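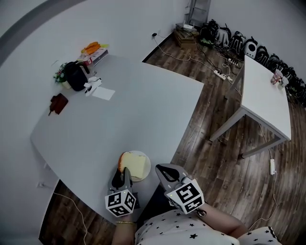

Photo: Endang Hutapea

January 23, 2022

A few people asked what my job is now that Londov has moved part of the sandwich line over to automation. I'll put it in one thread so I can point people to it.

Until the fall I was on the bread station at the Iranville plant. You take the slice, set it square, pass it on. I did that for 11 years, most of it on afternoons.

Now I teach the slice handling instead. I hold two grippers, one in each hand, and I do the job with them at a table. What my hands do gets recorded and the robots on the line are trained from it.

It's slower than using your fingers. Bread is soft and the gripper isn't. You come in at the crust, because if you go for the middle you leave a dent and that take is no good.

I do 45 takes before a break. Apolinar Esquivel sets the day's list. Some days it's only plate work, some days it's moving a slice from one spot to another and back.

We're in a room upstairs from the floor. Bags go along the wall, the kettle stays on the big table. It's quiet enough that you can talk, and you could never do that beside the slicers.

What changed for the better: my shoulder. No cold room either. I used to wear two pairs of socks to work in January and now I wear one.

What changed for the worse: the crew got split up. There were 20 of us on bread and fill. Some went to packing, some took the transfer to the Ochoa site, and a few left. Petrică Nistor went to packing and says it's fine but he misses the afternoon shift.

Pay is the same for now. The agreement covers the upstairs work as a temporary role. Guadalupe Zavala, our steward, has asked for it to be made a proper classification. The company says it'll answer by spring.

Do I worry I'm training my way out of a job? Yes, some. I asked our manager that in the first week and he said the line still needs people for changeovers and checks. I'd like to see that in writing.

Someone asked if the robots are any good yet. They're fine with a plain slice. They have trouble with heels and with anything torn. A person sorts those at the start of the line.

I'm on days again tomorrow. If you're at Iranville and thinking of putting your name in for upstairs, the sheet is outside Apolinar's office. Ask him about the wrist breaks before you sign.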